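Do this check before you log any comparison runs between the Bilgate and Pratimier hand-held grippers. It covers the wrist camera view only; finger calibration is on its own page.

## What you need

- both grippers, charged
- the marker card that clips to the Bilgate
- a laptop running the Uvetti viewer
- a table at your normal working height

## Steps

1. Mount the camera and tighten both screws by hand. Don't use a driver, as the inserts strip easily.
2. Plug in the camera and open the live view in Uvetti. Set the lens profile to wide.
3. Hold the gripper level over the table, elbow at your side, and look at where the body sits in the view. It should fill the bottom and stay centred.
4. If the body leans to one side, loosen the mount, turn it a little and check again.
5. Lock the exposure. Leaving it on auto will make the two grippers look more different than they are.
6. Save a still and name it with the gripper and the month, e.g. `pratimier-march`.

Take the still with the room in its usual state, lights on and people working. A blank wall will hide lens distortion, and distortion is one of the main things you're comparing. Railings and ceiling beams are good for judging the curve.

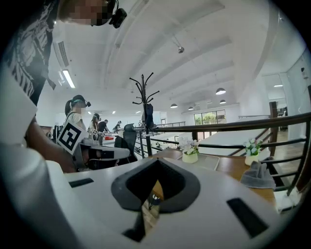

*Wide view over the top of the gripper. Note the bend in the railing and ceiling beams.*

Repeat the steps with the second gripper from the same standing position. Put a bit of tape on the floor if you need to. Open both stills side by side and compare how much of the view the body takes up and how strongly straight edges bend.

## Recording the runs

Record 2 runs per gripper, using the same objects in the same order. Each run should come out at almost 3,000 frames. Our first Pratimier run stopped at 1,696 and the cause was a full card, so clear the storage before you start.

If the viewer drops frames, swap the cable first. The Gallardo controller will also log a drop as error 9, which you can clear by holding the trigger closed while you restart it.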